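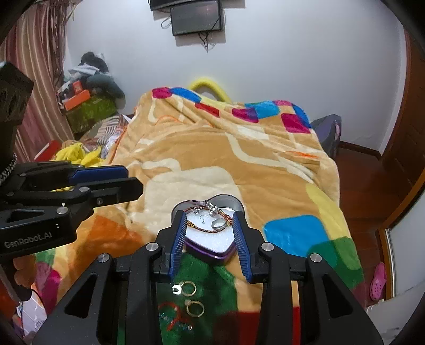 ## 4. Adding rooms and items

Before you start this section, Rellereck must be installed and your household account must be open (Section 3). You can add rooms and items in any order, but an item can't be saved until it has a room.

A household account holds up to 2,000 items. Items in the trash count toward this limit until the trash is emptied.

### 4.1 Create a room

1. On the home screen, tap **Rooms**.
2. Tap **Add room** and type a name. Names can be up to 40 characters long. Two rooms can't share a name, so use "Front bedroom" and "Back bedroom" if you have more than one.
3. Choose the floor. For a garage, shed or storage unit, choose **Outside**.
4. Tap **Save**.

The new room appears at the bottom of the list. Press and hold a room to move it up or down.

**Note:** Attics and crawl spaces are treated as rooms. If you set one up as a container inside another room, it will be left off the floor totals in your report.

### 4.2 Add a container

A container is anything that holds other items: a drawer, a tin, a toolbox, a closet shelf. Containers are optional. They are useful for small things such as rings, watches, keys and coins, which are hard to list one by one under a whole room.

1. Open the room.
2. Tap **Add**, then **Container**.
3. Type a name that another person in the house would understand. "Purple heart tin" works better than "Tin 2."
4. Take one photo of the container with the lid or door open, and one of the place where it is normally kept.
5. Tap **Save**. 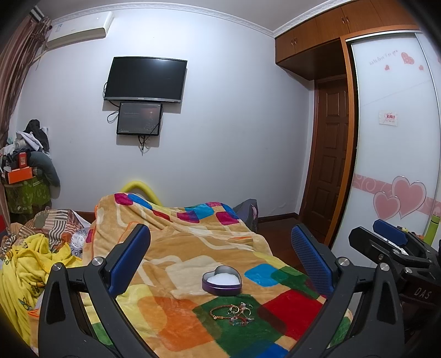

*Bedroom: heart-shaped tin on the patchwork blanket.*

A container can hold other containers, up to 2 levels deep. If you move a container to a different room, everything in it moves too.

### 4.3 Add an item

1. Open the room or container and tap **Add**, then **Item**.
2. Enter a name and choose a category.
3. Enter the value. Use the amount it would cost to buy the item again today, in whole dollars. Leave the field blank if you don't know.
4. Add a photo. Place the item on a plain surface near a window and turn off the flash, especially for metal and glass.
5. If the item has a serial number, take a close photo of it and type the number into the **Serial** field. The app does not read numbers from photos.
6. Tap **Save**.

For jewelry, lay pieces out singly before you photograph them. Record markings inside a ring band in the **Notes** field. Matching earrings can be saved as a single item with the quantity set to one pair.

**Caution:** Don't enter alarm codes, safe combinations or bank account numbers in **Notes**. The field is printed in full on every report.

### 4.4 Attach a receipt

1. Open the item and tap **Papers**.
2. Tap **Scan** to photograph a paper receipt, or **File** to attach a PDF.
3. Check that the store name, date and total can be read. Retake the scan if any of them is blurred.
4. Tap **Attach**.

Receipts printed on heat-sensitive paper fade. Scan them first if you have a large pile to get through.

### 4.5 Check the totals

Tap **Summary** to see the value of each room. Rooms are listed from highest to lowest. A sample summary looks like this:

| Room | Listed by | Total |
|---|---|---|
| Living room | Despina Kyriakidis | $3,357 |
| Front bedroom | Davoud Moradi | $967 |

Items with no value are left out of the total and shown in gray below the table. Tap a gray item to go straight to its value field.

**Note:** If a total looks too high, check for items entered twice. This happens most often when two people list the same room from separate phones before either phone has synced. Tap **Sync now** on both phones, then use **Find duplicates** in the Summary menu.

### 4.6 Save a copy outside the home

1. Tap **Summary**, then **Export**.
2. Choose **PDF** for a report you can print or **Archive** to include full-size photos.
3. Send the file to someone at another address, or store it on a drive kept elsewhere.

The archive can be large. Connect to Wi-Fi before you export, and keep the app open until the progress bar closes.

To set a yearly reminder to review your list, go to Section 5.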